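4.3 Who empties the bins

The Nesivley office was chosen because its managers described waste handling there as solved. It had been solved by one cleaning shift, which Briltix, the contractor, had already trimmed twice. Over the study period we logged 600 bin tasks, of which 437 were completed by the robot without a person stepping in. The remainder fell to the cleaners, whose job description now included the word "oversight" and whose pay did not.

Interviews with 6 cleaners suggest that the work moved more than it shrank. Lifting went down. Waiting went up, as did a new activity the staff called "standing near it." Desk workers, for their part, began tidying before the robot arrived, a courtesy they had not extended to the previous shift. Van Damme reports the same politeness in hotels, and is no better at explaining it. Figure 6 shows the work at hand.
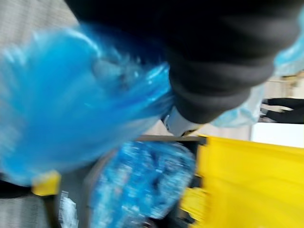
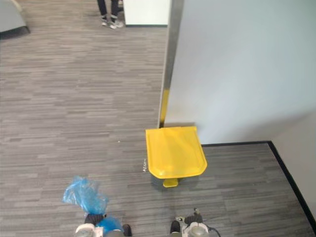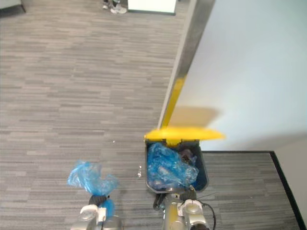 Figure 6. Bin work with blue plastic bags at the Nesivley site.

Bremance, commenting on a draft of this section, objected that a completion rate says little about a workplace until someone also times the standing near it, and asked which budget line that time had been charged to. We put the question to Briltix in October and were referred to Nesivley.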